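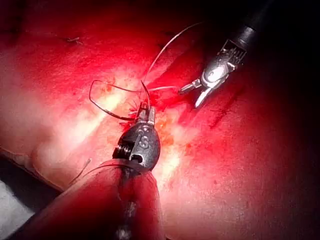
Two instruments on the practice tissue, with the needle held in the jaws at the bottom.

Home | Events | How-To | Contact

How to Run a Suturing Demo at an Open Day
Posted March 24, 2024 by Lizeth Cáceres
1336 views — 2 comments

These are the steps we use at Kirnside when visitors come to see the surgical robot. The talk and the demo fit in one session. We had some 70 people at the last open day, so we split them into small groups.

1. Set up the red practice tissue before the doors open. Pin it flat and turn the light down until you can see the surface on the screen. A little glare in the middle is fine.

2. Load a curved needle with dark thread. Dark thread shows up better for people at the back of the room.

3. Hold the needle in one instrument and bring the second in from the other side with its jaws open. Stop there. Let the group find the needle tip and follow the thread with their eyes before you go on.

4. Make one stitch slowly. Say what each hand is doing as you do it. If the thread loops out to the side, leave it until the needle is clear, then pull it through.

5. Tie off, trim, and park both instruments. Visitors can then come up to the console — one at a time — and try moving the arms with no needle loaded.

Keep the same patch of tissue for two or three groups. The surface gets frayed where you work, so move along when it stops holding a stitch.

The sign-up sheet for the April visit is at the Kinport front desk. Bring your own safety glasses if you have them.

Shares: 500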